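Surface Wear of Coated Glass Beads in Costume Jewelry
Project report, Materials in Everyday Products

1. Background
Low-cost bead jewelry is usually sold without any statement of how long the finish will last. Wear occurs mainly where beads touch each other and where metal parts rub against them. This project compared the coatings of two suppliers, Tralline and Hurkard, under dry tumbling.

2. Materials
A total of 293 loose beads were bought in one size. Beads with visible chips were removed before testing. Finished pieces, such as a red bracelet with pearls and a gold charm, were used only to identify typical contact points between beads and metal parts.
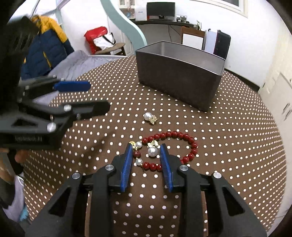 3. Method
Beads were tumbled in a lined drum for 7 hours per run, and 7 runs were made for each supplier. Gloss was read before and after each run with a Pumphrey meter. Readings from beads that cracked were discarded.

4. Results
Tralline beads kept about 92 percent of their initial gloss after the final run. Hurkard beads lost gloss faster in the early runs and then leveled off. Most damage was found at the edges of the drill holes, where the coating is thinnest.

5. Limitations
Sweat, perfume and sunlight were not tested. Drum speed drifted during two of the Hurkard runs, and these were not repeated.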